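Marble by the Metre: Tops, Sheets and Other Claims
A gallery by Hjalti Juhl
31 August 2022

I have been looking at marble-effect surfaces since 2016, when a salesman at Hullier told me his was "indistinguishable from the real thing". I distinguished it from the car park. Since then the patterns have got better and so have the prices, and I still don't believe most of what is printed on the labels. The pictures on this page are of a glossy one, white and pale grey with brown and tan veins. Click for the larger versions.

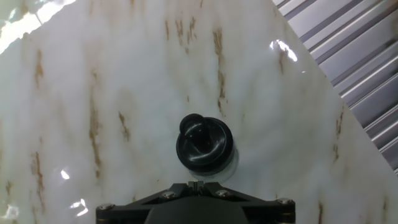 Marble pattern, high gloss, slatted metal alongside.

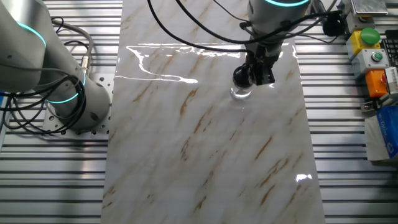 My quarrel is with the word "natural", which Wosow uses on its veined range and Mutwood uses on nearly everything. Real veins wander, fade and start again somewhere you would rather they hadn't. Printed ones tend to repeat, and once you have spotted the repeat you will see it every morning over your toast. A pattern can look fairly convincing up close, as the broken, feathery brown streaks around the black rounded object in the first picture do, and I'd still want to see a full length of it before paying. Mutwood wanted 260 for a worktop's worth and would only show me a square the size of a beer mat.

Gloss is the other thing. Showrooms love it. It gives back every lamp in the room and, in my kitchen at least, every fingerprint. Jirayu Wongsuwan, who has fitted more of these than I have complained about, says a matt finish hides wear better. He may be right, though he also told me the Pongsiri edging would never lift, and I have been gluing mine down twice a year.

The next page has the stone-effect samples, item 1522 to item 1736 in the old numbering. I have left out the ones described as "luxury". More edging pictures in September, if the glue holds.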